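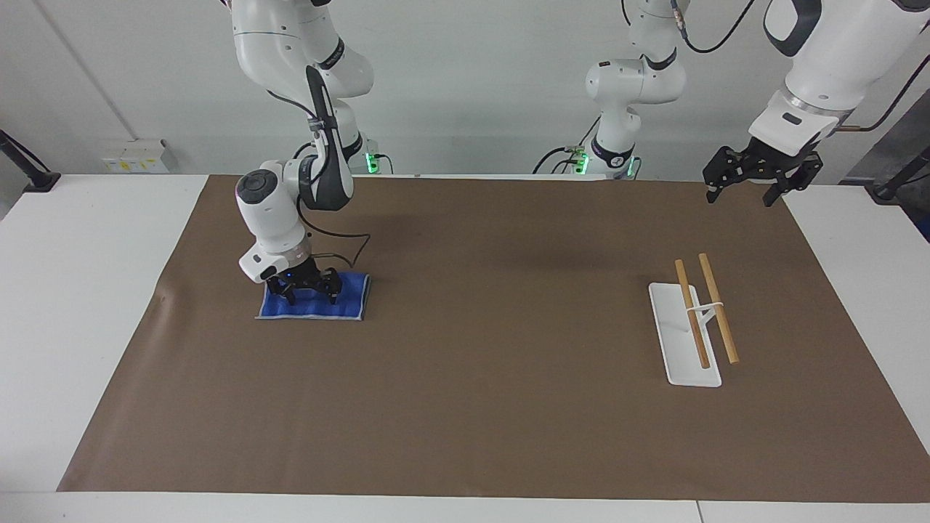

Kjell Moen would like to see the price after the second year before he signs anything. He wrote this to Grirent the same morning the new rental offer went out, and several other small companies have asked the same. "With a rented machine the first bill is always friendly," he wrote. "I want to know what I pay when my people are used to it and we can't easily send it back."

The offer he speaks of is a two-arm robot station for light table work, rented by the month. Grirent delivers the arms with grippers and a control computer, and the customer provides the table and the power. The rent is 900 euros per month with a minimum period of 2 months. A customer who stays longer than a year pays 800 euros per month. For the time after the second year Grirent has not published a price, and the company answers that it will be in the contract text from December.

The station is meant for workshops and small packing rooms where the same objects come to the table every day, but not in big numbers. Grirent names folding and moving of textile pieces, placing small parts in holders, and passing an object from one arm to the other. The software comes from Skandik and is included in the rent. New tasks are taught by a person who guides the arms by hand through the movement, and the customer can do this without help after a training day.

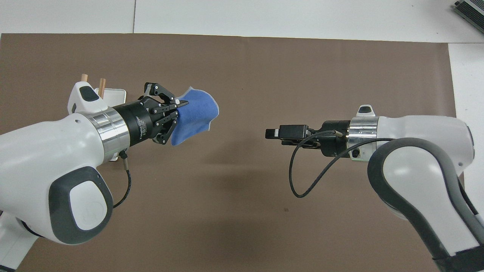
Manole

Cloth is a difficult material for a robot. A box or a bottle keeps its form when it is lifted, but a piece of fabric changes with every touch, and the gripper must find it again each time. In this setup the left arm has closed its fingers around a blue cloth, and the right arm points at it with open fingers. The two arms carry different grippers here, a jointed one on the left and a compact parallel one on the right.

This mix is possible in the rental too. The customer chooses one gripper for each side when ordering, and a change later costs a service visit. Grorix, the workshop that does the service for Grirent, says a gripper change takes less than an hour, but the arm must be calibrated again before it can work. I think it would be fair to include one change in the price, because a new customer often does not know in the beginning which gripper is right for the work.

The rent includes remote support on working days, a yearly inspection and spare parts for normal wear. Not included are transport, finger tips that are damaged by wrong use, and any changes on the customer's table. The table must be stable and flat. Grirent also recommends a mat in one color with no shine, so the cloth or the part is easy to separate from the ground for the cameras. The cameras are ordered separately - a detail that stands only on the last page of the price sheet and should be moved to the first.

On speed the company is careful. It gives no number of pieces per hour and says that this depends on the object and on how well the task was taught. For a buyer this is not very helpful. Grirent does offer a paid trial at the customer's place, where the customer's own parts are used, and the trial fee is taken off the first bill if a contract follows.

For the first round there are 19 stations. Orders are taken in the order they come in, and a customer can reserve one station before the trial without paying. Delivery is planned six weeks after the contract is signed. Companies that already rent a single arm from Grirent can exchange it for the new station and keep their old contract period, but they need a new training day for the two-arm software.

The full price sheet can be requested by e-mail from the Grirent sales office, which answers the phone until 4 p.m.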